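Stefanou Hall – pre-show safety check, youth theatre project
November 2023, walked round by me (Rosaura) with Irfan Tjoa on lights

I've kept to the usual list and just added my comments as I went, so excuse the rambling!

Fire exits, stage left and right: OK. Both open fully. The left one sticks a bit at the bottom, so give it a shove.

Foyer doors: OK, but someone had parked the costume rail across them again. Moved it.

Wheelchair ramp to stage: needs work. The ramp itself is lovely and solid, but the edge tape is peeling on the audience side. We have 7 wheelchair users in the dance piece and they come down it at quite a lick, so I want that redone before the dress run.

Lighting bar: OK. Irfan checked every safety chain and found one lamp without. It's got one now.

Cables: mostly OK. The run to the drum riser still needs a mat over it – I tripped on it twice myself.

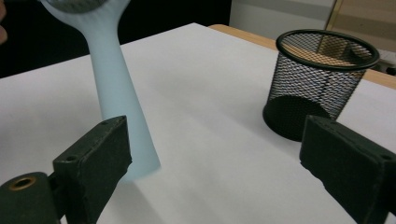

Can the children wait in the wings during the film section?

Up to 22 of them can, as long as the yellow line stays clear and there's a chaperone on each side. Everyone else waits in the green room with Lizeth.

Projector stand: OK. Weighted at the back and taped down.

Smoke machine: not passed. I know Segundo loves it, but two of our singers have asthma and I'd much sooner do without. Sorry, Segundo!

First aid box: restocked, apart from eye wash. Ibsa is bringing some.

Green room kettle: lead is frayed, so I've cut the plug off and binned it. Please bring flasks.

Sign-in sheet: on the hook by the stage door. Please use it, grown-ups included.

Still to do: ramp tape, cable mat, eye wash. I'll walk round again an hour before doors and initial each one.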